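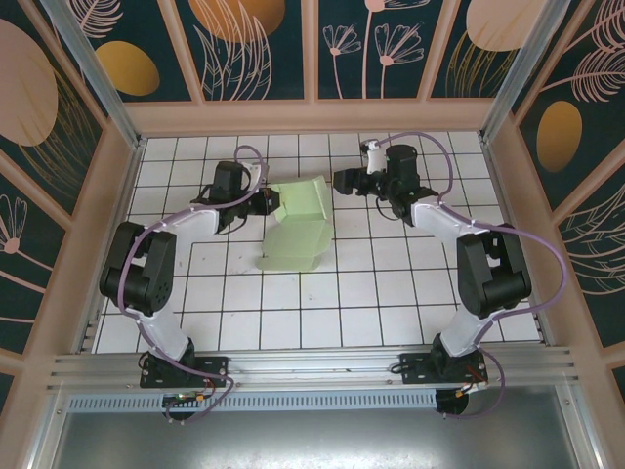 When I moved to Kakbridge, I thought my English was good enough. I had passed the tests and I could read a newspaper without a dictionary. Then I went to my first neighbors' dinner, and a woman asked me, "How are you liking it here?" I answered for a very long time. I told her about the bus, the damp in my kitchen and the price of tomatoes. She was kind and listened to everything, but I saw that she had expected a shorter answer.

I have now lived here for six years, and small talk is still the hardest part of the language for me. Grammar I can study at my table in the evening. Small talk happens in the elevator, and the elevator needs only 14 seconds to reach my floor.

My friend Shuk-fan Yau came here one year before me, and she has her own method. She keeps a notebook where she writes down sentences she has heard from other people. "It's trying to rain." "No rest for the wicked." "You're not wrong." She has 588 of them now, with numbers. When she uses a new one successfully, she puts a small line beside it. I borrowed the notebook for one weekend, and on Monday I told the man in the bakery that it was trying to rain. He said, "It sure is." I was happy until lunch.

My mother tongue has less of this. In the village of my grandmother, you asked a person where she was going, and she told you, and then you knew. If I ask this on the stairs in Kakbridge, people look a little worried.

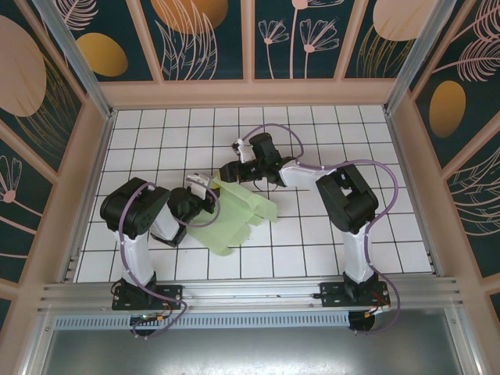
Pale green cloth on the tiles.

The person who helped me most was Eleni Hoxha, who taught the evening class in Grellham. She did not correct my mistakes very often. She made us practice the end of conversations, which I had never seen in any textbook. How do you leave? In English it seems you must announce it two or three times. First you say "Well," and wait. Then you say "I should let you go," although it is you who wants to go. After this there can still be seven minutes more, mostly beside a door.

Last Saturday I met the woman from that first dinner again, at the market. She asked how I was liking it here. I said, "I can't complain," and she laughed and said that I could if I wanted to. So I told her about the damp in my kitchen, which is still there, and she gave me the phone number of her cousin. He is coming to look at it on Thursday morning.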